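Fold It on a Blanket: The Case for a Soft Surface Under White T-Shirts

2020-10-20

Most folding advice begins with the shirt. It gives a sequence of creases, a target width, and sometimes a template board. The surface is left out, or it gets one line saying to use a clean, flat table. My position is that the surface has more effect on the result than the sequence does, and that a bare hard tabletop is the wrong choice for knit cotton.

A T-shirt is jersey knit. It stretches, it has no stiffness of its own, and the edges tend to curl when the fabric is pulled. On a polished surface, the bottom layer slides each time the top layer is moved. A sleeve brought toward the center carries the side seam with it. The person folding corrects the seam, which moves the collar, and then corrects the collar. Two or three of these corrections take longer than the fold itself.

A woven blanket on the table stops most of this. The lower layer of the shirt grips the weave and stays where it was put, and the upper layer can be moved alone. The grip is modest and that is enough. A terry towel grips too hard and drags the fabric back when it is smoothed out. A fleece throw sheds lint, and on dark shirts the lint shows. A flat-woven cotton blanket is the best compromise I have used.

The second argument is for a check pattern. A plaid supplies straight lines in two directions at a fixed interval, and a shirt can be squared against them with no ruler and no board. The side of the folded shirt goes along one line and the hem along another. If the check is fine, several lines fall within the width of the shirt, so a tilt shows up early. A plain blanket gives the grip without the reference. A large printed floral is worse than plain, as its curves pull the eye away from the edge being lined up.

Color matters mainly for white shirts. White on a white sheet is hard to read, and the edge of the sleeve disappears. White on a very dark cover is easy to read, but any loose fiber from the cover will be visible on the shirt. Beige or tan sits between the two. The outline of the shirt is clear enough, and a stray thread does little harm.

I kept a count for one batch of shirts, 317 in all, every one folded on a blanket by the same method in 3 steps: sides in, sleeves back, body up from the hem. Only 4 had to be opened and started over. I have no matching count for a bare table and will not pretend to have one. Anyone who doubts the claim can fold ten shirts each way and compare the stacks.

There are objections. The first is that a blanket moves. It does if it is too small. It should reach close to the edges of the table, and a heavier weave stays put better than a light one. The second is cleanliness, and this one is fair. A blanket used for folding should be washed with the shirts and kept for that purpose. An old one with a worn edge is fine, provided the loose yarns are trimmed before they catch. The third is that folding boards, such as the one Tandedari sells, produce a more uniform stack. They do, for one size of shirt. A household drawer holds several sizes, and the board has to be adjusted or ignored.

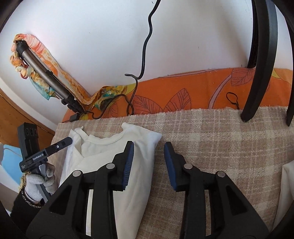
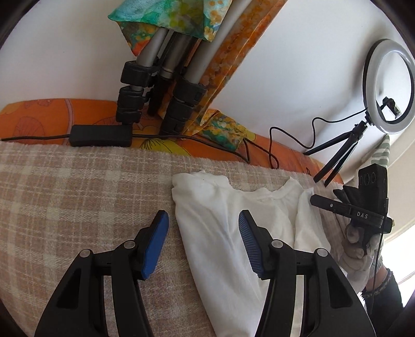
White T-shirts on a beige plaid blanket, with the orange print along the back.

The collar deserves its own paragraph. A round neckline is the only part of a T-shirt that holds a shape, and for that reason it should be the reference for everything else. I lay the collar down first, centered between two lines of the check, and smooth downward from it toward the hem. Starting at the hem pushes the slack up into the neck, where it forms a ridge that will still be there when the shirt comes out of the drawer. Ribbed collars are more forgiving than narrow bound ones, but the order is the same.

Smoothing should be done with the flat of the hand and light pressure. Heavy pressure stretches the jersey against the weave, and it springs back when released. If a wrinkle does not leave after two passes, lift that part of the shirt and set it down again.

I would also argue against folding on a bed. The grip is similar, but the mattress gives way under the hand and the height is wrong for most adults. A table with a blanket keeps the firm base and adds friction on top of it. For a full load of laundry, the difference in working height is noticeable well before the basket is empty.

In November I plan to repeat the count with long-sleeved shirts, where the sleeves have to be doubled back and the slipping is worse. I expect the blanket to matter more there.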